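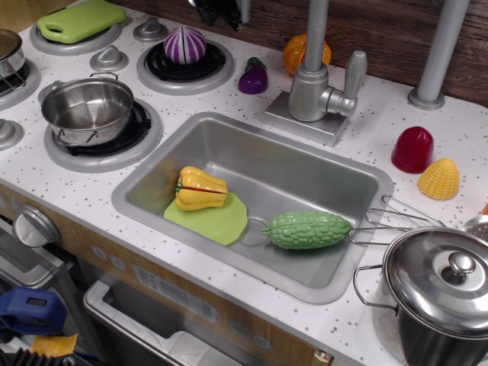
Audiobook skips a chapter and then loses my place — Grundell app

Posted Thursday by mossyledger
Print | E-mail this page

Listening to the second Timwood book on the Grundell app. Long fantasy thing, 30 chapters. Every time chapter 7 ends it jumps straight to 9. If I tap on 8 by hand I get error 1016 and then it forgets where I was and starts me back at the opening credits. Very annoying when driving.

Already tried: logging out, restarting the phone, turning wifi off and on. Other books play fine. Is it the file or the app? Don't want to return it if I lose my bookmarks, I have a lot of them. Also don't want spoilers please, I've heard enough of 9 to know somebody is on a ship who wasn't before.
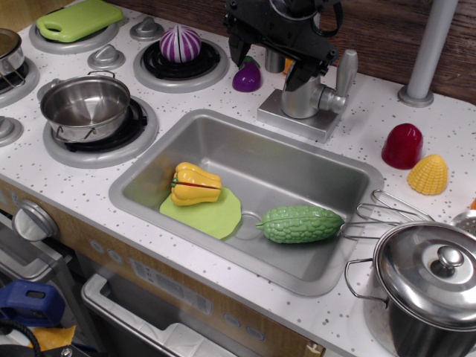
harrowgate_ears
Community Helper, Audiobooks & Podcasts

It's the download. 1016 on Grundell means one part of the book didn't save right, and the player hops over it.

Write down your bookmarks first, or send them to yourself — Notes, then Share, then Copy all. Then long press the cover and pick Remove from device. NOT Delete from library, thats the other one and it does wipe the bookmarks. 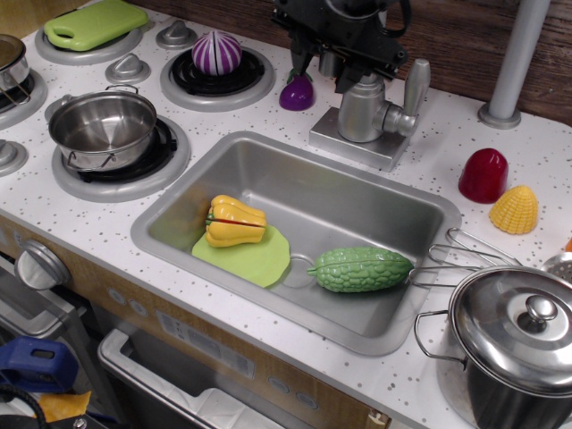 Close the app all the way. Open it, get on decent wifi, download again and leave the screen on till it's done. Mine kept stopping at the same spot when the phone went to sleep. Check you have free space too, the Timwood books are big.

If 8 still wont play, try streaming just that chapter. Streams OK? Then the file is good and your phone is the problem. If it doesn't stream either, report it from the book page and ask them to fix the title.

bravo_bravo_2
Member

Same thing happened to me with a different book, I just switched to Pronton. no problems since. Narrator is better in the print version lol

tinlid
Member

Switching won't help if the book's only on Grundell, and I think this one is.
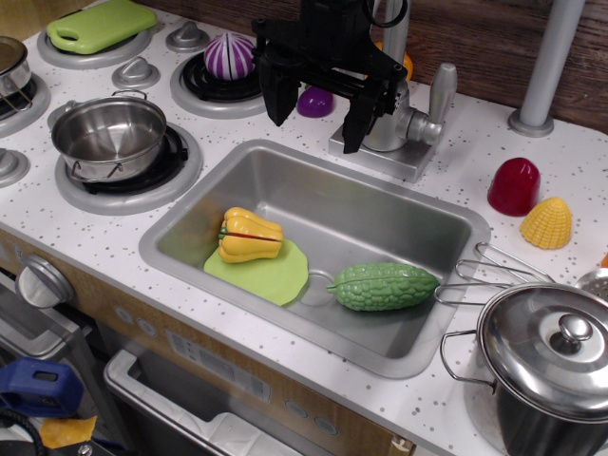
One thing to add to the first reply: check your playback speed after you reinstall. Mine went back to normal and the skip silence setting turned itself on. It was eating the pauses between scenes, and I thought I had another bad chapter. Settings, Player, near the bottom. Also set the rewind to 10 seconds while your in there, makes it easier to find your spot.

Last updated: October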